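Gray Striped Cleaning Cloths: Frequently Asked Questions

Last updated 4/3/23

These are the questions that come in most often at the Etetville store and through the Kuna order desk about the gray cloths with the thin white stripes. If your question is about the mop heads or the dish towels, those have their own page.

What are the cloths for?

General household cleaning. Most people use them on counters, tables, bathroom fixtures, windows and car interiors. They can be used dry for dust or damp for nearly everything else. We do not recommend them for ovens, grills or anything hot enough to burn your hand, as the fibers will melt.

What is the cloth made of?

It is a microfiber cloth, a blend of polyester and polyamide. There is no cotton in it. Customers who are used to cotton rags sometimes find that it grabs at dry skin. This is normal for microfiber and does not mean the cloth is worn out.

Which side do I use?

The cloth has a plush side and a flat side. Use the plush side for picking up dust, crumbs and spills. Use the flat striped side for scrubbing at dried-on spots and for the final wipe. On glass, go over the surface with the plush side damp, then turn the cloth and finish with the flat side.

Are the white lines printed on?

No. They are part of the fabric and will not wash off. They stand up slightly from the gray, and you can feel them with a fingertip. They give the flat side a little more bite on dried food and soap film. On soft plastics, lacquer and piano finishes, stay with the plush side.

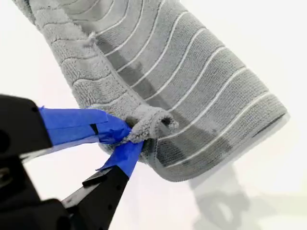
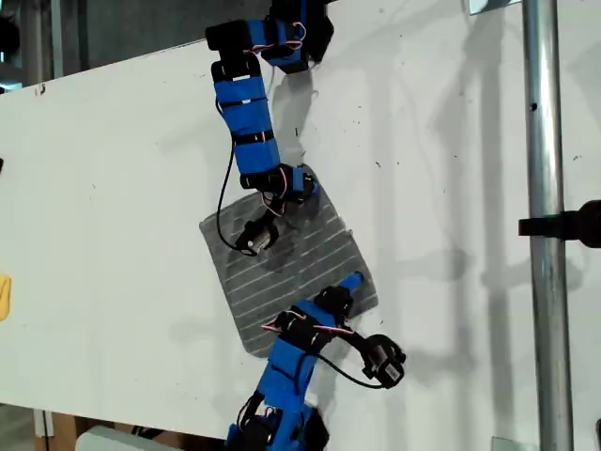
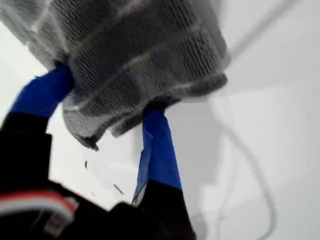 How should I fold it for cleaning?

Fold it in half and then in half again. That gives you eight clean faces to work through, counting both sides of the cloth, if you refold as you go. When one face is dirty, turn to the next. A cloth wadded up in the hand cleans unevenly and you end up wiping dirt back onto the counter.

How wet should it be?

Damp, for most jobs. Run it under the tap, wring it hard, and shake it out once. If it leaves beads of water behind on a countertop, it is too wet. For windows it should be drier than that. For dusting, do not wet it at all — a dry cloth holds dust better than people expect.

Do I need a cleaning spray?

For dust, fingerprints and fresh spills, water is enough. For grease, put one drop of dish soap on the damp cloth and work it in. Sprays are fine too, but put the spray on the cloth and not on the furniture. Avoid wax polishes. They coat the fibers and are hard to get out.

Can I use bleach on it?

No. Bleach breaks down the fibers and turns the gray a patchy tan. If you have been cleaning with a bleach product, use a cotton rag for that job and keep it in a separate bucket.

How do I wash it?

Machine wash warm with a small amount of liquid detergent. Wash it with other microfiber, or with smooth items such as sheets. Do not put it in with bath towels or anything that sheds. The plush side will collect the lint and you will be picking it off for weeks. No fabric softener in the washer and no dryer sheets.

I already used fabric softener. Is it ruined?

Usually not. Wash it twice in warm water with no detergent and half a cup of white vinegar in the first load, then line dry. If water still rolls off the surface after that, repeat once. We have not seen one that needed more than two rounds, but a cloth that has been through softener for a year may never come all the way back.

Can it go in the dryer?

Yes, on low. High heat makes the plush side stiff. Line drying is better if you have the room. Hang it by a corner or over a bar and give it some air on both sides. Do not leave it balled up in the sink overnight, or it will smell.

It smells even after washing. What now?

Soak it for an hour in hot tap water with a spoonful of baking soda, then wash as usual. The smell comes from damp sitting in the fibers. If you keep cloths under the sink, make sure they are completely dry before they go in.

A tuft is sticking up from the plush side. Should I pull it?

Do not pull it. Snip it level with small scissors. Pulling can draw a line of loops out of the pile and leave a bare track. A few loose fibers do not affect how the cloth works. The same goes for a frayed bit at a fold or along the edge — trim it and carry on.

Will it scratch stainless steel or eyeglasses?

It is safe on stainless steel if you wipe with the grain. Shake the cloth out first, as a crumb of grit caught in the pile can leave a mark. We do not suggest it for eyeglasses or camera lenses. The smooth lens cloths sold by the register are made for that.

How long does one last?

That depends on the use. A kitchen cloth washed every few days should give you a year or more. When the plush side goes flat and no longer picks up dust, move it to the garage. They are good for bike chains and muddy boots at that stage.

How are they sold?

Singly or in packs of 4 and 9. The single cloth is item 242 and the pack of nine is item 445. The pack of four does not have its own number yet, so please ask for it by name at the desk.

Do they come in other colors?

Only gray at present. We carried a green version from Lysenko until last November, and it has been discontinued. If you want to keep bathroom and kitchen cloths apart, a laundry marker on the corner holds up well on the flat side and poorly on the plush side.

Can I return an opened pack?

Unused cloths can be returned to the Etetville store with a receipt. Cloths that have been used or washed cannot go back on the shelf. If a seam comes undone in the first few washes, bring it in and we will exchange it.

Do you ship to Brotmont?

Yes. Brotmont orders go out from Kuna with the regular truck. Single cloths can be added to any order already being packed, but we do not ship a single cloth by itself.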